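Notebook, Wondstead parish records digitising
May 28, 2019
Entry by D. Crenshaw

Registers, box 15

Finished the index pass on the chapel membership rolls. 2,741 entries now in the Kakska database, of which 549 have no date of admission. Most of the undated ones come from the second roll, where the clerk wrote the year at the head of the page only and let it carry over. Where the page head survives I have entered the year in the "inferred" field and left "admitted" blank. Please do not copy one into the other. The union report reads both fields and will count the person twice.

Constitution and by-laws

Three versions of the congregation's constitution have turned up. Version A is a printed sheet. B is A with handwritten changes to the article on elders. C is a typed copy of B with one change missed: the quorum for a members' meeting is still the old figure of 34, which is struck out in B and replaced by 15. The minutes in April's batch follow B, so I am treating C as a faulty copy and not as a later revision. Noted on the catalogue card. Delphine's rule for the project (mine, written down here so it can be argued with): a version counts as adopted only if there is a minute of the vote. A has one. B has none so far. Still to check: the loose minutes in the Neves deposit.

Transcription conventions, changes since last entry

"Bro." and "Sr." to be kept as written. Expand in the notes field if the full name is known from another source. "Dismissed by letter" means transferred to another congregation in good standing. Two transcribers had put it under discipline. Corrected in the rolls, not yet in the minutes. "Dism." alone is ambiguous and gets the query flag.

Drosex export

Export to the Drosex format failed twice on the baptism table. Cause was a line break inside the officiant field, copied in from the old spreadsheet. Stripped the line breaks and ran it again, went through clean. Row totals match on both sides. The accents in the mission correspondence came across wrongly and need the other character setting. Not urgent, as none of the correspondence goes out in the first release.

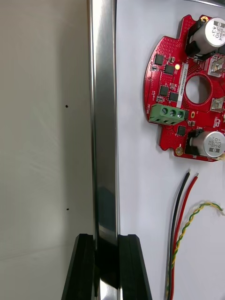 To do

1. Neves deposit: search loose minutes for a vote on the elders article.
2. Minutes: find every "dismissed by letter" and move out of discipline.
3. Undated entries: try matching against the communion lists before giving up on them. The lists are in seat order, so sort by surname first.
4. Re-run the correspondence export with the character setting changed.
5. Ask the congregation whether the pastoral visiting book may be indexed by name. Until there is a written answer it stays closed, including to us.
6. Relabel box 15. The label says "rolls and accounts" and there are no accounts in it.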